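Looking after records and the corner they live in

Quick one this week, been meaning to put all the record stuff on one page as I keep getting the same emails. Most of it works for CDs too. Tapes are a whole other headache, skip to the end.

Storing

Upright. Always upright, like books. A stack on the floor will warp the bottom ones sooner or later and the sleeves get those ugly rings. Not jammed tight either, you want to be able to flip through with one finger. If you have to tug, move some to the next shelf.

Dividers every 12 records or so keep the row from leaning. Cereal box cardboard works fine, cut a bit taller than the sleeves. Write the letter on the top edge in marker.

Keep the shelf off the radiator wall and out of afternoon sun. My copy of the second Dremadine album sat by a south window one summer and the spine went from red to a sort of sad pink. Plays ok. Looks terrible.

Swap the paper inners for poly lined ones. Paper sheds and the sheds go in the grooves. Do the ones you play most first, the rest can wait for a rainy Sunday.

Dry cleaning

Carbon fiber brush, before every side. Platter spinning, bristles resting on the record, no pushing. Two or three turns then ease it off toward the edge. Then clean the brush! Flick it against its own handle. People skip this and just move yesterdays dust onto todays record.

Fingers on the edge and the label only. Wash your hands if you've been eating chips, you know who you are.

Cloths

Microfiber, washed once before first use, no fabric softener ever. Softener leaves a film and the film ends up on the vinyl. Hot water, tiny bit of plain detergent, line dry. Keep the record cloths in a zip bag away from the kitchen ones. Dark ones are handy as the lint shows up and you can shake it off before it goes anywhere near a groove.

Old T-shirts are ok for the outside of the turntable and the shelves. Not for records, the seams scratch.

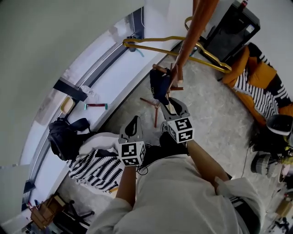 Navy fabric, both grippers out.

Wet cleaning

For thrift store finds and anything that crackles after a brush. Distilled water, a drop of dish soap, soft cloth. Tap water leaves minerals behind so don't bother. Go round with the grooves, never across. Keep the label dry – a jar lid with a bit of soft foam pressed over the label does the job. Rinse with more distilled, fresh cloth, then stand it in a clean dish rack till it's bone dry. Overnight if you can stand the wait. Don't put it away damp, mold loves a closed sleeve.

Shellac is different. NO alcohol on 78s, it eats them. Water and soap only and be quick.

Itziar Valcárcel wrote in to say she adds the soap to a spray bottle and mists the cloth instead of the record. Tried it, much less mess. Thanks Itziar.

Needle

Soft dry stylus brush, back to front, same direction the record travels. Never side to side. Do it when the sound goes fuzzy on the loud parts. I noticed it on the Nikzad live album, the cymbals on side two were all mush. Thought it was a bad pressing and nearly took it back. Was fluff.

Sleeves

Price stickers: hair dryer on low, keep it moving, peel slow from one corner. On a matte sleeve stop if the print starts lifting and just live with the sticker. My Zilura debut still says 5 dollars and always will.

Split seams: acid free tape on the inside. Regular clear tape goes yellow and lets go in a few years. Musty smell, put the empty sleeve in a lidded box with an open dish of baking soda for a few days. Dont sprinkle it on.

Keeping a list

A plain spreadsheet is plenty. Artist, title, where it lives. I'm at 333 and still bought the same Pritier EP twice before I started writing things down. Put the list on your phone or it's no use in the store.

Tapes

Wind them all the way through once a year. Store rewound, upright, in the case, away from speakers – the magnets are bad news. Sticky buttons on the deck, cotton swab with rubbing alcohol around the edges, deck unplugged. Same swab idea for the heads but a fresh one, and let it dry before you play anythign.

More on fixing squeaky cassette shells next time, got a box of them on the table right now.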